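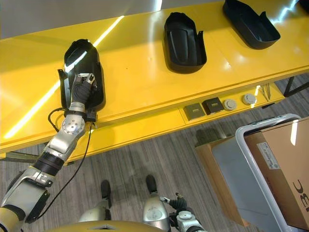 Wrist cable keeps dragging when the arm reaches over the bench

Posted by Mostum

We're getting our humanoid to pick up black molded trays in the shared shop. The long cable from the wrist module hangs down to the floor. How do I route it without limiting the wrist?

Flerketti
Clip it along the forearm and leave a loop at each joint. Turn the wrist both ways by hand, power off, before you tighten anything. Mine needed 338 mm of slack at the elbow. Yours will differ.

Andel
zip ties. worked for me for 2 months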